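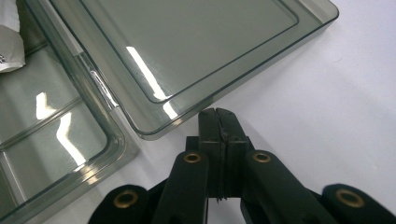 Smoky-gray plastic trays on a white tabletop

Pestivano — Two-Disc Edition
Label: Doltden
Format: Blu-ray, 2 discs
Running time: 122 minutes (restored cut)
Audio: Original mono
Subtitles: English, optional
Booklet: 60 pages
Region: Free

Availability: In stock

About the film

Pestivano is a slow crime picture set over one winter in a port town. A ferry mechanic finds a bag of money in an engine room and puts it back. The rest of the movie is about who saw him do it. It played a few theaters, went to television in a shortened version, and then mostly disappeared except for rental tapes with the colors gone to orange.

The TV version lost the whole card game and most of the last reel. It also moved the drowning to the opening as a teaser, and people who grew up with that version tend to remember the plot in the wrong order. The cut on this disc puts everything back where it was in the theatrical prints, including the intermission card, which runs eight seconds.

About the transfer

The main source was the camera negative. One reel had shrunk too badly to scan and was replaced with a print held in Plirnotora. The change comes about an hour in. Grain is heavier for that stretch and the blacks are a little weaker. We left it alone apart from matching the color to the reels on either side.

The sound is mono, as it was in theaters. There is some hiss under the quiet scenes on the ferry. We did not make a surround mix.

Disc one
Pestivano, restored cut
Audio commentary
Theatrical trailer

Disc two
Pestivano, television version (standard definition, from tape)
Na, the director's earlier short, silent with music
Interview with the camera crew
Location film: the harbor at Plirnotora then and now
Stills gallery
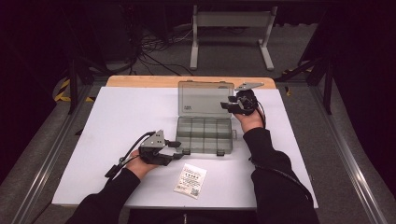 Clear storage box on a white board

The booklet

The booklet has a new essay on the film, the shooting diary kept by the script supervisor, and a scene-by-scene comparison of the two versions. The diary was written in pencil and some pages could not be read. Those gaps are marked in the text.

Please note

The television version on disc two is taken from a broadcast tape and shows dropouts and tracking noise, mostly in the first few minutes. It is included for comparison and has not been restored. Discs with this noise are not defective and can't be exchanged for that reason.

The first pressing of disc two had a menu error that played the trailer when you chose Na. Copies shipped since April have the corrected disc. If yours is an early one, send us your order number through the contact page and we will mail a replacement disc.

Shipping

Orders placed before noon go out the same day. Pre-orders for other Doltden titles in the same cart are held and shipped together unless you choose split shipping at checkout.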